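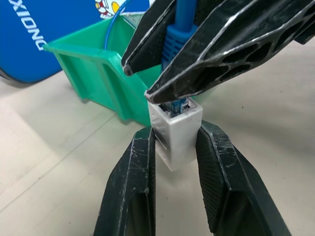 Nuvon Flush Wall Plate, Two-Port

The Nuvon is a single-gang wall plate for low-voltage cabling in offices, classrooms and homes. It accepts two snap-in modules, bought separately, and mounts on any standard box or low-voltage bracket. The face sits flat against the wall, with the screws hidden under a clip-on cover.

Fit and mounting
Openings take standard keystone modules. Modules snap in from the rear and can be released with a small flat screwdriver. Leave enough slack behind the plate to pull the module clear of the wall for service. Do not bend the cable sharply at the back of the jack — use the angled Areo insert in shallow boxes.

Label windows
Each port has a clear window above it. Paper strips are included. Blank strips can be reordered in packs of 200.

Ordering
Single plates ship in a bag with 2 screws and one cover. The contractor carton holds 280 plates, screws packed loose. White and light almond are stock colors; gray is made to order.

Not included: modules, cable, mounting bracket, blank inserts.

Related items
Stiso surface box, two-port
Areo angled insert
Gbeho blank insert, white

Cartons in stock: 3,530
Stock updated 6 December 2024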